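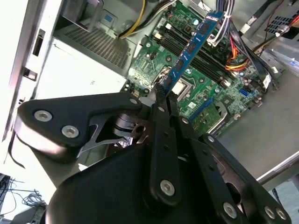 Mylene Calimlim has repaired office computers for the company Greler since March, and before this she did it at home for her neighbors. I visited her in the workshop in Plalasora to ask why people should keep an old desktop and not throw it away.

"Mostly the old machine is only hungry," she told me. "It needs more memory. People buy a new one for a problem of two minutes."

She always starts by laying the tower on its side and taking off the panel. Then she looks for a while before she touches anything. I asked what she looks for. "Dust, first. Then cables which go across the slots. If a cable is in my way, I move it now, because later I will have a memory stick in my hand."

About the stick she is strict. It must be held by the edges, and the notch must agree with the slot. "If you push and it feels wrong, it is wrong. Take it out, turn it, try again." 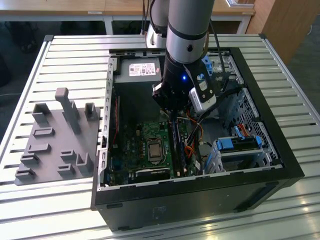
The drive cage is another part she likes to talk about. She prefers cases where the drives are held by plastic latches. "With screws I lose one every week. With a latch you press and pull. I wish everybody made it so."

Last year her team checked 1,193 desktops from the offices in Maglaya, and 1,027 of them went back to work. The rest gave their parts to the others. I said that this is a good result, but she was not so satisfied.

"Some of them died only from a bad power supply. We had no spare at that time. Today I would save them."

Her next job is in Stoltus, where a school has a storage room full of towers. She has not seen them yet. "They told me they are all broken," she said. "I want to open them first."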